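**What happened to the packing room at Wirnstead**

Project report, Work and Technology module, 13 Feb 2020
Hanyu Xue (my partner Yuxi Zheng did the interviews on the night shift, I did the day ones)

So our question was pretty simple. What changes for the people in a small company when part of the handling gets automated? We picked Wirnstead because they put together home and party goods orders, they're a bus ride from campus, and they said yes to two students hanging around with notebooks. Thank you again for that!

Before last May everything was picked and bagged by hand. Then they brought in a two-gripper station called Fiadzo, which takes care of the small loose items, plus a program called Wevex that decides which order goes where. The people are still there – same team, nobody was let go – but their days look pretty different now.

The first thing we heard from almost everyone was that the lifting and walking got better. One packer told Yuxi she used to go home with sore wrists and now she mostly doesn't. The second thing we heard was that the work got more watchful. You stand near the station, you check what it's holding, you step in when it's stuck. A few people liked that. Others said it made the shift feel longer, and I get it, I was tired after one morning of just looking.
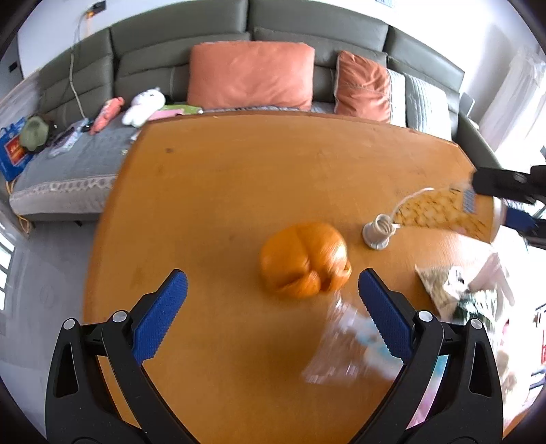
What I kept asking about was the odd items, the things that don't come in a box with square corners. Wevex has 282 product types in it, and the team sorts them into easy, fussy and "call me." A carton is easy. Fussy is more like the shiny orange thing with the deep crease down it, where there's no flat side to squeeze, or the tapered yellow one between the blue pads, wider at one end than the other. Crumpled clear bags are the worst according to the day team, and they said so before I'd even finished the question. Somebody has to know all this and put it into the system, and that somebody is a packer. I think that's the most interesting change we found. People who used to be paid for speed are now also paid for knowing how stuff behaves when you grab it (well, the pay part is still being talked about, see below).

Numbers, as far as we were allowed to have them: the room now sends out up to 400 orders a day. The station stops for help most often right after new stock arrives, and the helping isn't logged anywhere. Yuxi noticed this on her second night and we both think it matters, as it's real work and Wevex shows it as waiting time.

Training was the sore spot. Everybody got three hours from the supplier, Mundadden, and after that they learned from each other. The older packers weren't slower at it, which I had kind of assumed they would be, so that's my own bias written down for the record.

What we'd suggest to Wirnstead:

- log the help stops under the name of the person who helped
- give the item sorting its own hour in the week
- do a second training round and let the packers write the list of topics

Pay for the sorting work comes up at their next staff meeting. Yuxi is going, and her notes will be added to the appendix with the interview questions.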